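21/04/2026

Up before six. Slept badly, and the heating at Tumon came on early again. Coffee, toast, then straight to the back room to get on with the sorting.

I had told Getachew I would be finished by lunch. I was not finished by lunch. Most of the morning went on the boxes from Berkport, which were never labeled when we moved. There were 12 of them stacked by the door and I got through all but two. Mostly paper. I kept the insurance folder, the boiler manual and the letters from Schumacher about the lease. The rest went into recycling bags. I found the good scissors at the bottom of a box of extension cords, so that is one thing I can stop looking for.

Getachew came by a little after one with the sander and stayed for soup. He thinks I should put shelves up along the long side before anything goes back in. I said I would think about it. He priced some at Jarkstead and they came to $417 with the brackets, which seems like a lot for shelves. If I wait until July I could probably get the boards cheaper and cut them myself. He offered to help with the cutting. He also took the old fan heater away with him, and I was glad to see it go.

After he left I cleaned. I used two buckets of water and the last of the sugar soap. Did the windowsill, the door, the baseboards, then the light switch, which was worse than I had thought. My shoulder started to hurt around the time I got to the corner, so I stopped and did some of the low parts sitting on the floor.

The color is still bothering me. Everything in there is some kind of beige, because whoever had the place before used the same tin on the walls and the worktop. When I moved in I thought I would paint over it in the first month. Now I am less sure. In the morning it looks fine. Later in the day it goes a bit pink and every shadow on it turns gray. Getachew says it's a perfectly good color and I should spend the money on something else. I might try a test patch of white behind the door and look at it for a week.

Called the library about the late book and they have renewed it for 18 days. Forgot to call the dentist. Ate the rest of the soup standing up, then did the dishes.

Went back in for a last look before putting the buckets away. Pale patch where the light falls, soft shadow under it, and a few specks, one dark and a couple of tiny white ones. I can live with specks.
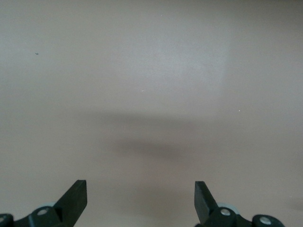
The last two boxes can wait until tomorrow, and so can the dentist. Bed by ten if I can manage it.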